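Subject: Re: island in the Karnar flat, what's underneath

On Wednesday, January 1, 2025, a list member wrote:
> Thinking of copying the Grostance layout with the sink in the
> island. Two questions. Do you lose all the storage below, and
> can you really have carpet under it? Fehr quoted us for doors
> and a plinth, seems steep.

Quick one as I'm off out in a minute. We never had doors. Top is 116 long more than you'd think you need, by which I mean cm past the second basin, and we use every bit of it. Two panel legs, open between them, sink bowls just hang there. You do see the drain fittings and hoses if you sit down low. Doesn't bother me, bothers my other half. 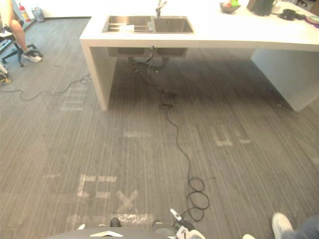 Island from the living side, double sink on the left, fruit bowl end on the right.

Carpet: grey stripe, goes right under. Gotow wanted to stop it short and lay vinyl, we said no. Would I do it again, probaly not, I'd have the vinyl. The cables are the other thing. Long black one comes out from under the sink and across the floor, needs clipping up, on my list for April.

Storage, yes you lose it. Cleaning stuff lives in a crate in the hall. I'd still skip the doors at that price, 24 months on and I havent missed them much. Get the 62 deep top though, not the narrow one.

Will measure the gap between the legs tonight if anyone wants it.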